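June, late, kettle on

Spent the whole afternoon thinking about the insides of one old desktop tower, and I can't say I minded! Tobias Pruitt wanted a list of what's in it before we decide on parts, so I had the case on its side with the panel off and my notebook on my knee. I'd forgotten how much green there is once you get a computer open. Etenesh says I get a silly grin over these things — fair enough.

The processor is the bit that always makes me hold my breath (all those tiny pins, and me with my elbows).

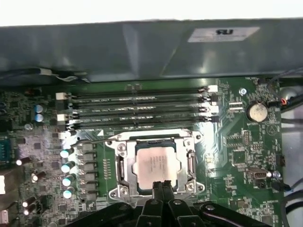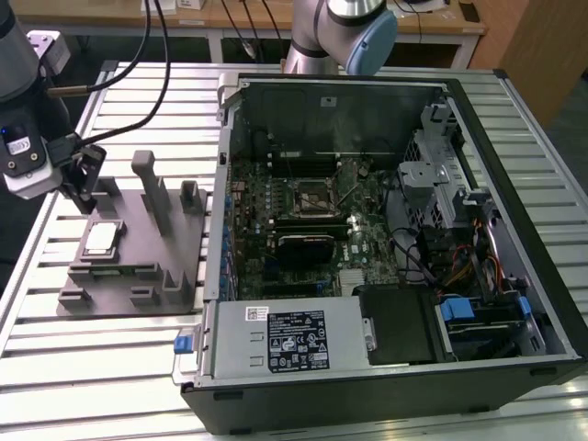
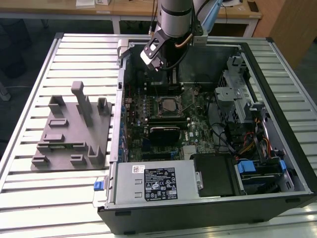
Memory, and what to buy

Four slots for it, long black ones running side by side, and I'm tempted to fill the lot. Declan Daly says 2 sticks of 8 would do me fine and I should spend the rest on a decent chair. He may be right, but he also still uses the keyboard he had in college, so I'm taking a second opinion from Róisín!

The graphics card has a thin red stripe along the top, and I do like a bit of color in there. It can stay. The power supply I'm less sure of — I need to copy the numbers off the label properly, with my good glasses on.

Still to do: find the box of little screws, ask Tolera whether he has any thermal paste left, and think up a name for the machine. Etenesh wants Stellora. I like Muli. Bed now, it's nearly midnight and my tea's gone cold.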